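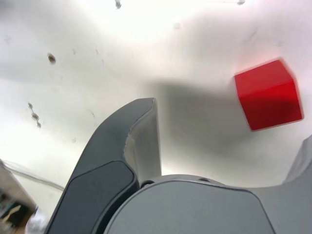
이번 달 소식은 짧게 갑니다. 마감이 Monday라서요. 11월 블록 정리 모임, 신청 받는 중. 우선 작업대 청소부터. 흰 상판은 얼룩이 바로 티가 나요. 빨간 큐브 하나 놓인 상판만 봐도 거뭇한 점이랑 자국이 여기저기. 마른 행주 말고 젖은 행주로 부탁드려요. 세제는 싱크대 밑에 있슴다.

Betancur 방 블록은 이제 전부 75번 선반으로. 예전 바구니는 치웠어요. 큐브는 검은 테이프 선 근처에 꺼내 놓고 쓰시고, 끝나면 바로 제자리. 테이프는 떼지 마세요, 다시 붙이기 귀찮음.

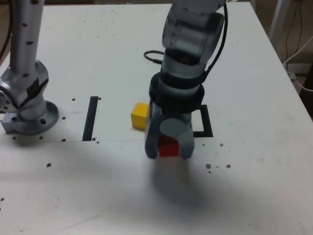 흰 테이블 위 빨간 큐브와 노란 큐브, 그리고 검은 테이프 표시.

새 블록 문의도 많았는데요. Prirnedau 세트 425개 주문 넣었고 도착하면 다시 공지. 색은 지금 쓰는 거랑 맞췄습니다.
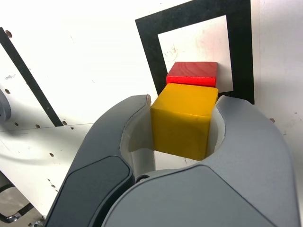 칠 벗겨진 블록은 어떻게 하냐는 질문. 버리지 말고 따로 모아 주세요. 노란 큐브처럼 살짝 긁힌 정도면 그냥 계속 씁니다. 납작한 빨간 블록은 나뭇결이 비쳐 보이는데 그건 흠집 아니에요, 골라내지 마시길. 모서리가 깨져서 거친 것만 Jhosep Restrepo 님한테. 사포질 해주신대요.

모임 시간은 60분. 먼저 바닥에 떨어진 것 줍고, 그다음 색깔 맞추기, 마지막에 상판 닦기. 늦게 오셔도 되는데 끝나기 전엔 와주세요 ㅎㅎ 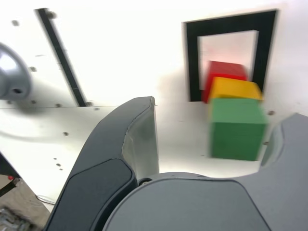
쌓기 놀이 코너는 Cistix 쪽에서 맡기로 했어요. 높이 경쟁은 없고 자유롭게. 빨강, 노랑, 초록 세 가지 색이면 충분히 재밌어요. 검은 네모 테두리가 있는 흰 판은 그대로 두니까 그 앞에서 하시면 됩니다. 신청은 Jastness 게시판 댓글로, 이름이랑 몇 명인지만 적어 주세여.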